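Laundry practice for the school robotics club: tips from our second year

Our club at Histomton meets in the old study room, 14 students in two groups. The two-arm robot has one task this term, which is picking up clothes, holding them clear of the floor and folding them. Most of what went wrong in the first month had to do with the clothes and the room. These notes are for the next group, and for the Wendeck club, who asked for them.

Choosing the clothes

Start with cotton knits. T-shirts and sweatshirts bunch up in a way the grippers can hold. Slippery linings and nylon jackets can wait until the second half of the term.

Pick one strong color per garment, with trim that contrasts. The students steering the arms need to find a cuff or a hem quickly on a small screen, and a striped rib is much easier to spot than a plain one.

Wash everything once before the first session. New shirts are stiff from the store and behave differently after a wash, so your early practice runs won't match the later ones. Skip the fabric softener.

Leave the care labels in. We cut them out of the first batch and then had no quick way to tell inside from outside.

Picking up and handing over

Close the first gripper on a thick part of the cloth, such as a seam or a folded section. A single layer slides out. Bring the second arm in from the side and take hold near the top of the bundle, then spread the arms slowly - a fast pull stretches the neck of the shirt.

With a red top like this one, the striped trim shows up well against the rest of the cloth, even when the whole thing is crumpled.
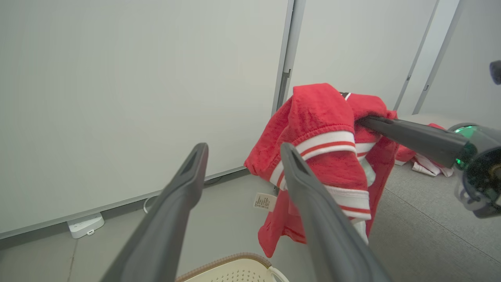 Looking after the floor and the cloth

Vacuum the carpet before each session. Lint and grit stick to cotton and end up on the finger pads.

Wipe the pads with a barely damp cloth after every 23 pickups. Nic Aodha, the group that lent us their log sheets, does it by the clock, and that works too.

Keep cables along the wall and out of reach of both arms.

Retire a shirt when the collar no longer springs back. Ours go in the Lollitz box for cleaning rags.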